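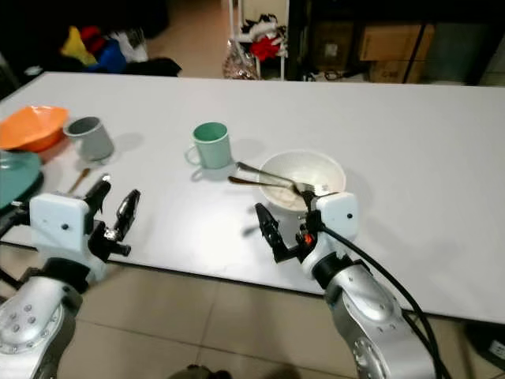

Second table gets the nod for July, fingers come first

I sat in on the equipment meeting at Zwane this month, mostly for the coffee, and came away with some news: the lab is getting a second work table with its own pair of arms. It won't be quite the one people asked for, and it won't come before July, but it's in the plan and there's money next to it!

If you haven't been down to the tabletop room lately, the job there is dishes. Mugs, bowls, spoons, plates, picked up and put down again by two arms with parallel grippers, all day long. Thandeka Kruger runs the room and she had asked for a full copy of the current setup, plus new wrist cameras, plus a proper storage wall for the props. Kgomotso Mkhize looks after the budget and had, let's say, a smaller number in mind. They went back and forth for most of an hour (very politely) and what they settled on is pretty sensible, I think.

The biggest piece is the arms. There were two quotes on the table, one from Silix and one from Fuderow. Silix was cheaper up front but wanted us to buy the service plan by the year. Fuderow charges more and throws in the first set of replacement joints, and their controllers talk to the ones we have now without anybody writing new code over a weekend. Fuderow got it. Kgomotso asked them to hold the price until July and they said yes, in writing, so that part is done.

What surprised me was how much of the meeting went to the small black fingers on the ends. I always figured those came with the arm and that was that. But they're the part that touches everything, and they wear, and Thandeka's whole argument was that a second pair of arms with no spare fingers is a very expensive coat rack. She wants a drawer of them before the new table even ships. 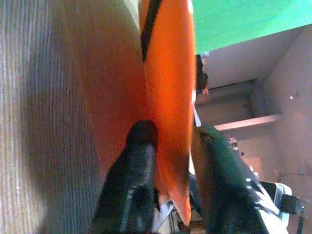 What got approved

The fingers won. The order is for 10 sets from Zurow, for $3,560 all in, and it goes out right away on the current budget so it doesn't have to wait for the arms. That's a bigger first order than last time, and Kgomotso only blinked a little.

Props got a line of their own too, for the first time ever. It's $200, and before you laugh, it used to be zero and people just brought stuff from home. Thandeka would like more plates in shapes that aren't all the same, and some bowls heavy enough that they stay put. She was also firm that nothing old gets thrown out just for looking old. The orange oval plate with black tape along its crack stays on the list, and so does anything else that's been patched up. A kitchen has chipped things in it, she said, and the arms ought to meet a few of those.

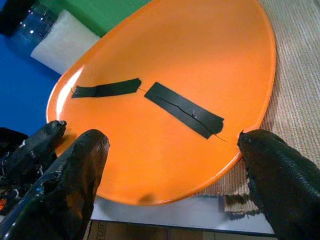 I asked whether a taped plate is a pain to grip and she said ask her again once there's a season of runs to look at, so I'll do that.

The wrist cameras didn't make it. The ones on the current arms will do for now, and the new pair will come with whatever Fuderow ships as standard — Thandeka is not thrilled about this and said so. They'll look at it again when next year's numbers come around. The storage wall was cut down to more shelving, which I'm told can come out of the furniture money and doesn't count against anybody.

Still open is where the second table goes. One idea is to put it end to end with the first, the other is the opposite side of the room, and both mean somebody has to deal with the cables on the floor. Kgomotso wants a floor plan with measurements before she signs the delivery form. If you have opinions about outlets, send them to Thandeka before the arms order goes in.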